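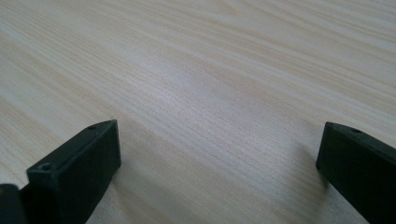
Tangen, November

Borghild Wikström, Hendrik Molefe and Teresa Correia

3. Work Surface and Container

3.1 Tabletop

All sorting trials were carried out on tables with a pale wood-grain top. The choice follows the earlier Mondel survey, in which tops of this kind were the most common work surface in the homes visited. The top is treated here as a factor in its own right. Its color, grain and finish affect how easily the edge of a folded cloth is seen against it, and its free area determines where a cloth can be put down once it has left the basket.

Figure 1. Grain and finish of the tabletop. The grain fades in the brighter region in the upper middle.

The grain is fine and closely spaced. In the lower half of Figure 1 the lines are tight; toward the top they spread into broader, softer bands. The contrast between grain and ground is low throughout. Where the light is strongest the surface approaches white and the lines are hard to follow. We refer to such a region as the washed zone. Its outline is gradual, and two coders marking it independently will not draw the same line. The boundary used in the analysis is therefore the mean of the outlines drawn by Molefe and Correia.

The washed zone matters most for light cloths. A cream napkin placed inside it shares both the color and the brightness of the table, and its hem is visible mainly by its shadow. A dark cloth presents no such difficulty. Placements were coded as inside the zone, outside it, or crossing its boundary, with the cloth assigned to one of three tone classes (light, middle, dark). The full set contains 3,383 placements, of which 344 crossed the boundary. Crossing placements were kept in the data but are reported separately, as the coders agreed less often on the position of the near edge in these cases.

No cover or mat was used. A mat would have removed most of the brightness variation, but it would also have changed the sliding behavior of the cloth. Participants in the pilot at Illeo often slid a cloth across the table to square it, and this movement was shorter on a fabric mat than on the uncovered top. The uncovered top was preferred for the main study.

3.2 Basket and Layout

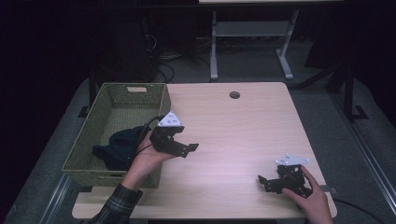 Page last changed: November, 16:40

Figure 2. Layout with the woven basket on the left side of the table and a dark navy cloth inside it.

The container is a rectangular, open-topped basket with a lattice-like plastic weave, olive green in color. It was selected from the Varkilano inventory of household containers on the basis of wall height and footprint. The walls are low enough for a seated person to reach over the near rim, and the open weave admits some light at the sides. The handle cutout was turned to the far side in the standard layout, so that the near rim was continuous at the point where the forearm passes over it.

The basket was placed to the left for all participants, regardless of handedness. This leaves the center and right of the table as the working area. In Figure 2 the bright patch falls within that area, right of center, and a cloth moved directly across from the basket will tend to reach it. The same coincidence was present in most sessions. We did not correct for it by moving the basket, but the position of the patch was entered as a covariate.

Two features of the table reduce the usable area. The first is the round grommet hole near the far edge, slightly right of center. Its dark opening is a strong visual mark on an otherwise low-contrast surface, and several participants reported using it to line up a fold. The second is the strip of the same pale wood at the near edge. It extends the surface toward the person but was excluded from the area calculation; a cloth coming to rest on it was coded as overhanging.

3.3 State of the Cloth in the Basket

Cloths were placed in the basket crumpled. A crumpled cloth settles unevenly, often with one part against a wall, as with the navy cloth in Figure 2, which rests toward the left and center of the floor and lies partly against the near wall. Contact with the wall was coded because it changes where a corner can be found. On a cloth lying flat on the basket floor the corners are commonly beneath the fabric. On a cloth draped against a wall at least one corner tends to be raised.

Tabrizi and Kristiansen coded the initial state from still images, using four classes: flat, heaped, draped on one wall, and draped on two or more walls. More than 200 images were coded by both. Disagreement was concentrated between the heaped and one-wall classes, and was greater for dark cloths, in which folds are poorly separated from one another. These two classes were merged for dark cloths only. The effect of the merger on the placement results is given in Section 5, together with the unmerged values for the light and middle tones.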